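Blog > Running > Track nights

I finally broke two minutes fifteen for the 800 at the Plinside winter series, and I've been unbearable at home ever since. Seventeen attempts! I had a spreadsheet and everything, with a column for what I'd eaten (toast, mostly) and another for excuses.

For anyone who hasn't raced one, the 800 is a rotten distance. The first lap feels like a jog with friends, then the bell goes and someone pours cement into your legs. Reginald Pruitt, who coaches our little group at Jundwood, has been telling me for two years that I go out too hard. I've been nodding for two years and going out too hard. 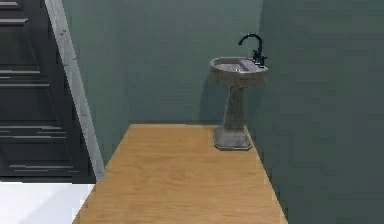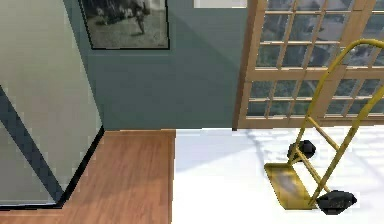

What changed was the third 200. Reg had us doing broken 800s all through August — 600 at race pace, a short breather, then 200 flat out — and I loathed every one of them. By the end of the month, though, I'd stopped drifting off on the back straight, which is where I always lose it. He wants me to pick something ahead and lock onto it, small and still, like the dark-clothed figure in that black-and-white photo on the grey-green wall, and let everything else go soft. I picked Liam Haworth's singlet. Liam is 15 and runs like he's late for a bus, so he was never going to hang about for me, but I kept him in sight until the last bend and that was plenty.

My splits were 66 and 68, for those who care (hi, Mum). I wore the old Jostell spikes with the split toe, and yes, I know, I'll replace them before summer.

Next up is the Nguyen-Tran Mile, which I've entered in a fit of confidence. Reg reckons I should do a 2000 time trial first to see if there's any engine in there at all. I've said yes and am already looking for a way out of it. If you're running the mile too, come and find me near the start — I'll be the one retying my laces.

Contact | © September 2023 | Back to top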